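Tuesday, April 17, 2018 -- Moris cell, CPU placement

Lech says the gripper is fine and the fixture moved. I don't buy it. I checked the fixture against the dowels this morning and it sits where it sat last week. My bet is still the left finger, which Greer swapped without re-zeroing the pair. New zero is 403 counts. Old value is in pencil on the cabinet door, in case I'm wrong.

Ran 8 placements at crawl speed with the load plate propped open and the Dell board in its chassis. Stopped each one above the socket and checked for tilt before letting it go on.

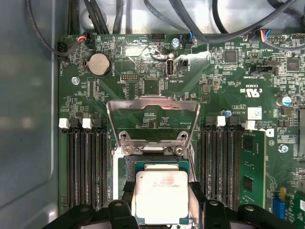

3 of the 8 needed a nudge in X, all the same direction. Izzati wants to put that in as a fixed offset and go back to full speed. No. A fixed offset hides a loose finger very nicely, until it bends pins -- and then we buy a board.

To do: torque both finger screws, wipe the pads, repeat the run cold tomorrow. Ask Kazimiera where the Priten gauge went.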